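Ticket 302: left arm slips on thread pull, suturing bench
Project: Nuchit (student suturing project)
Opened by: Ekkachai Wiriya
Assigned to: Cuiping Yan
Priority: high, blocks recording
Status: closed, one follow-up open

Summary

When the left arm pulls a throw tight, the jaws let the thread slide before the knot seats. The right arm does not do this with the same thread. First seen in September after the bench was moved to the other side of the lab. It was not present in the last set of runs before the move.

Steps to reproduce

Start the bench from cold. Home both arms. Load the knot routine from the Zedbridge controller with default settings. Tie on a fresh stretch of the pad. The first knot is usually fine. The slip shows up from the second knot on, always at the final pull and always on the left.

Expected: thread held until the release command.
Got: thread slides through the left jaws, knot stays loose, routine carries on as if nothing happened.

Log

09:40, Ekkachai
Ran the routine by hand from the console to rule out the script. Same slip. Swapped thread to a new packet. Same slip. Jaw angle reads closed on the screen the whole time, so the controller has no idea anything is wrong.

10:15, Cuiping
Please check the grip command value before touching any hardware. The limit should be 700 on both arms. If somebody loaded the old profile during the move, the left one could have gone back to the demo value.

10:30, Ekkachai
Both are at 700. Profile is the current one. I also compared the two config files line by line and the only differences are the arm names and the home positions.

11:05, Cuiping
All right, then it is between the motor and the jaws. Can you do a cold check and a warm check? Cold: home, close, read the motor position. Warm: run the arm through the exercise cycle for half an hour, close again, read it again. Do not re-home in between or the offset gets wiped and we learn nothing.

12:20, Ekkachai
Done. Right arm gives the same reading cold and warm. Left arm is off by 71 counts after the warm-up. It says closed, but the motor has to travel further to get to the same place. I read that as slack in the cable that drives the jaws.

12:35, Cuiping
Agreed. Take the left instrument off, look at the cable where it goes over the pulleys at the wrist, and check the coupling at the back end. Power off first. Write down which coupling screws were loose, if any, before you tighten them.

14:10, Ekkachai
Wrist looks fine to me. No broken strands on the cables that I can see with the magnifier. One of the coupling screws at the back end turned with finger pressure. I think it worked loose when the arm was carried across, as we moved it with the instrument still fitted. Tightened both coupling screws, refitted, re-homed, then repeated the cold and warm check. Left arm now reads the same both times.

15:00, Ekkachai
Back on the pad with the full routine. No change to thread or settings. 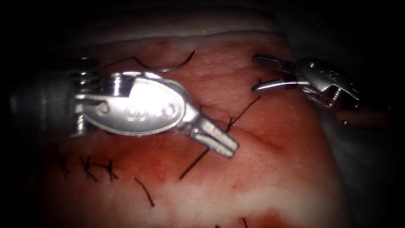 Nuchit Project | Student Surgical Robotics Club | Clullov Engineering Workshop

15:25, Cuiping
Seen, thanks. The knots to the lower left have short tails, which is how I want them trimmed for the scoring. Leave the needle resting on the pad like that while you work with the strand. It is easier to find again than when it hangs off a jaw. With the strand in the right grasper and the left jaws next to it, you are in a good position to repeat the pull test at different angles, so please do that before you clear anything.

15:50, Ekkachai
Pull test repeated at the default angle and with the left wrist turned as far as the routine allows. No slip at either. I also tried it with the pad wetted again, in case the thread was only holding on a drier surface. No slip.

16:05, Cuiping
Good. One more thing. The routine should not carry on when a pull fails. Even with the screw fixed, we would have had the same trouble with a worn jaw. Can the script look at motor travel on close and stop if it is outside the limit?

16:30, Ekkachai
Yes — the value is already in the log, it just isn't used. I have put in a check that pauses both arms and shows a message. Tested by setting the limit far too tight on purpose, and it paused as it should. The limit itself needs a proper value, so I am leaving that part open as a follow-up.

16:40, Cuiping
Fine. Please also put a note in the shared folder for the Brelteo team, who have the bench after us and will want to move it back.

Cause

Loose coupling screw on the left instrument, which let the jaw cable go slack as the arm warmed up.

Fix

Both coupling screws tightened. Arm re-homed. Cold and warm readings match.

Changes to the bench procedure

Take the instruments off both arms before the bench is moved, even if it is only going across the room.
After any move, do the cold and warm check on both arms before recording.
Recordings made after the move and before this fix are not to be used for scoring. Ekkachai has put them in a separate folder and has not deleted them.

Still open

Set a proper travel limit for the pause check. Needs 2 sessions of normal runs to collect readings. Owner: Ekkachai.

Closed by Cuiping Yan, 17:10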